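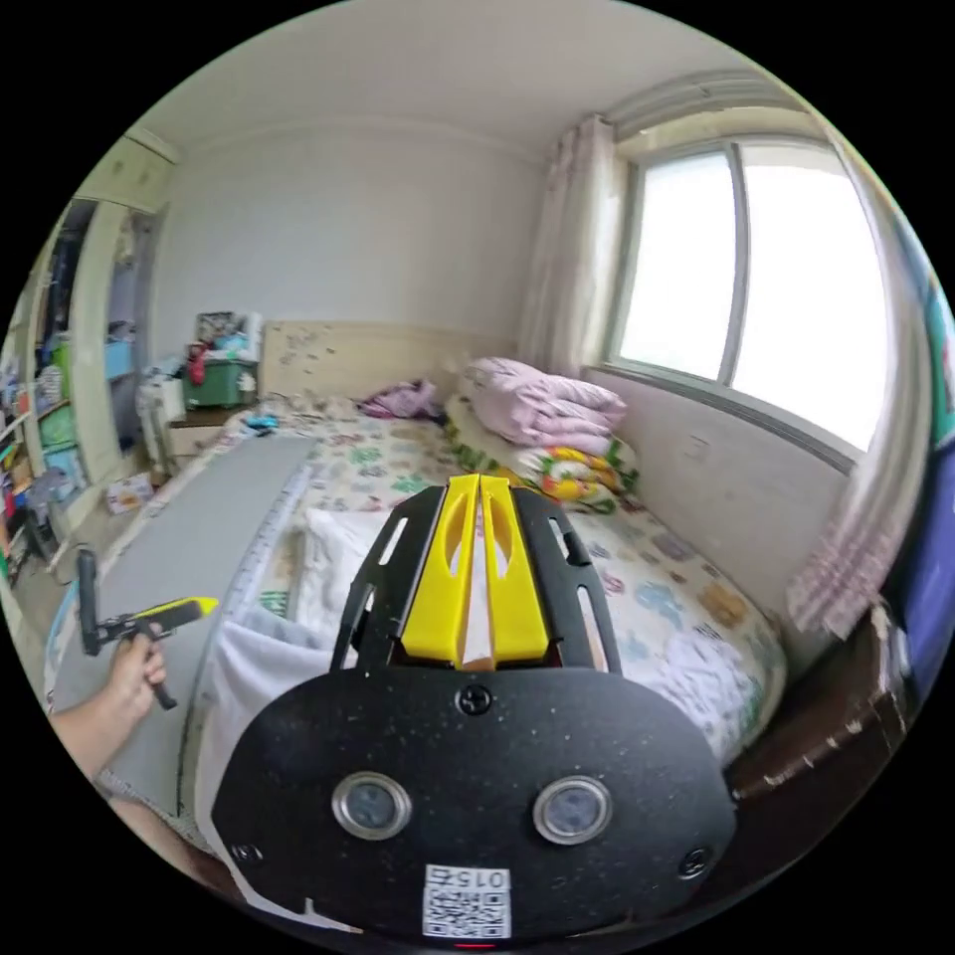 Thursday, bedroom, bed with a colorful patterned sheet on it.

Blog > Home Life > Sleep

So I've quit napping! Eleven days now (I know, I know) and I'm asleep by ten most nights, which hasn't happened since college. The 3 p.m. slump is awful though, I just eat crackers and stomp around the block.
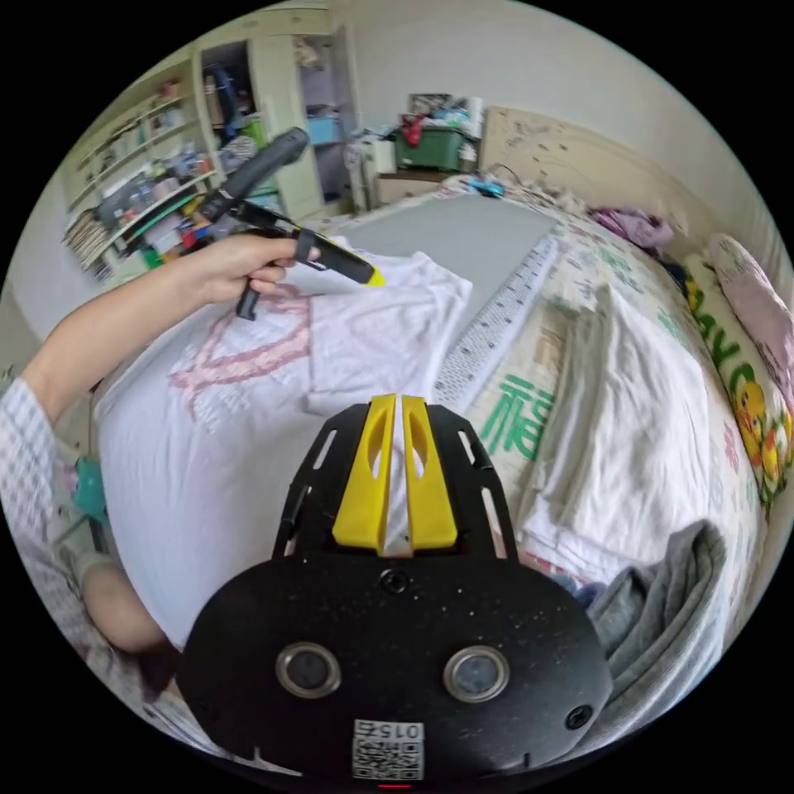
Dorottya Jakab: Crackers won't do it, try going outside before lunch.

Cathal McGrath: I lasted 58 minutes.

We use cookies. Accept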